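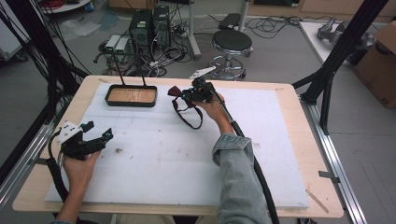

Section 4. Surface Cleaning Tasks

4.1 Scope

This section covers the recording of surface cleaning tasks with the Etgate paired grippers. It applies to table tops, counters and work benches. Floors are covered in Section 6.

Operators often ask whether the Etgate system can clean a table without supervision. At the present release it cannot be relied upon to do so. In acceptance trials at the Plodulville site, the trained controller was given 400 wiping tasks and completed 50 of them to the standard set out in 4.4. Fine debris remains the main difficulty. Household and shop-floor use without an operator present is not supported.

4.2 Preparing the work surface

1. Place the board flat on the table. Confirm that it does not rock when pressed at each corner.
2. Route both gripper cables over the near edge of the table.
3. Apply the test debris to the board. Refer to Appendix C for approved materials.
4. Hold one gripper in each hand and open both sets of jaws fully.
5. Start the recording from the Cozma console and wait for the tone.

CAUTION: Do not wrap a cable around the wrist or forearm.

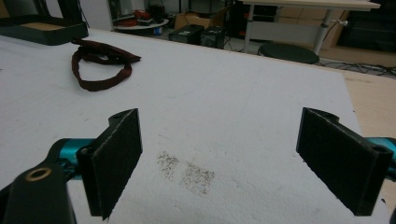 Reading time: 2 min

4.3 Performing the task

1. Bring the open jaws over the debris. Keep the finger pads clear of the board until the jaws are in position.
2. Pick up the cleaning tool with one gripper. Use the other to steady the board if required.
3. Draw the debris toward the tray in short strokes.
4. Return the tool to its starting place and open the jaws.
5. Stop the recording.

NOTE: Straps and other soft items may be left on the board during a session. The controller must learn to work near them.

4.4 Acceptance

A recording is accepted when no loose debris can be seen on the board under normal room light. Pencil lines and stains are disregarded. Submit at least 12 accepted recordings for each surface type.

If a recording is rejected with code 1132, a gripper has lost tracking. Check the cable seating and repeat from 4.2, step 4.

Customers using the Drernau mounting kit should also read Section 5 before continuing.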